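Ultunden workshop, visit of the Plodow group
Minutes of the meeting, Nov 3, 2020
Present: Dace Toom, Segundo Arango, Arnulfo Nina, Bit-na Koo
Excused: Fredy Pacheco

1. Demonstration
Dace Toom welcomed the guests and explained the task of the day, which is the handling of a processor at the socket of a desktop motherboard by the robot gripper.

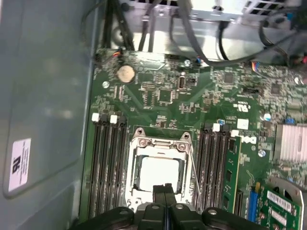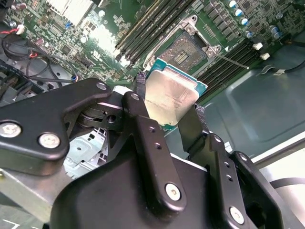

Arnulfo Nina asked if the same program can be used for memory modules. In his opinion the visitors from Celbridge will ask for this first. Dace Toom answered that it needs new finger pads and she will check the price.

2. Open day
It was agreed to receive 2 groups. The hall is allowed for 149 persons. Bit-na Koo prepares the invitations and sends the text to Fredy Pacheco for correction.

3. Other
The minutes of September were approved without changes. Segundo Arango will return the key of room 210.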